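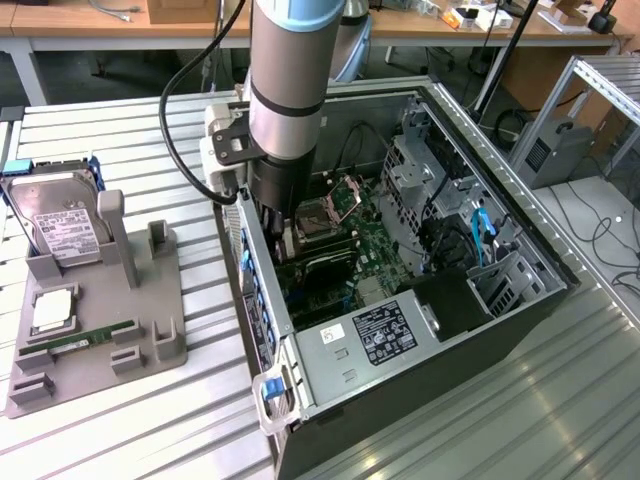

A desktop tower with its side panel off.

Girish Awasthi has been told by three different shops that his computer is dead. He is typing on it when I arrive in Parden, and he doesn't get up.

"Dead is a sales word," he says. "The power supply was gone. I bought another one."

Awasthi writes a small newsletter on what things cost to keep going: boilers, lawn mowers, washing machines and, more and more this year, desktop computers. With support for Windows 10 ending in October, plenty of people are being told to buy new. I came with my own doubts. Repair people can be as hard to listen to as salesmen, and I have a shelf at home full of things I was going to fix.

So I asked him for the numbers. He had the receipts out on the kitchen table already. His local shop in Itport, Haldane, had offered him a new machine at $2,598. What he spent on the old one, including memory and a drive, came to $200.

I pointed out that those aren't the same computer. The new one would be a good deal faster.

"Faster at what? I write letters. I do my taxes in March. My wife looks at houses we're not going to buy."

And his time? He admitted he hadn't counted that. It took him two weekends, and one of them went on a part that turned out to be the wrong one. He doesn't think a person who bills by the hour should copy him, and he says so in the newsletter, though I had to scroll a long way down to find it.

Where I think he's on firmer ground is the advice people get at the counter. He took the same tower to three places and got three different faults. One said the board, one said the drive, and the third said the age of it. None of them charged him, and he finds that suspicious. "If looking is free, they're getting paid for something else."

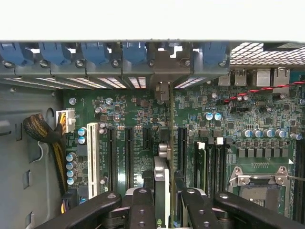 According to Euan Purves, that's unfair to the shops. An hour of proper fault-finding costs more than most customers will agree to, he told me by phone, and when a cheap repair fails a month later it's the shop that gets shouted at. "You say replace it and everyone goes home," he said. He has tried charging a flat fee for diagnosis and most people walked out.

I put this to Awasthi, who was quiet for a bit and then said he would have paid the fee. Maybe he would. He also told me he'd driven to Finau and back to save six dollars on a cable.

What he couldn't answer was the software side. His machine won't take the newer Windows, and he has moved to Linux, which he likes and his wife doesn't. Her tax program won't run on it. For now she uses a laptop, bought new last year, and he'd left that out of his sums until I asked whose it was.

"That's a separate budget," he says.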